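Wurkside Opens Its Doors in Arkunard This March

Wurkside is thrilled to open its new shared workspace in Arkunard, with desks for 75 members and a big sunny kitchen (yes, the coffee is free!). More than 59 people have already signed up.
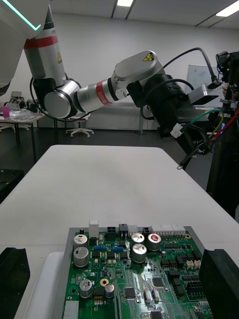
"We've wanted to do this in Arkunard for years, and the welcome has been wonderful," said founder Balakrishnan Naidu. Local bakery Jakab will bring breakfast on opening morning, and doors open at 8 a.m. Come by and say hello!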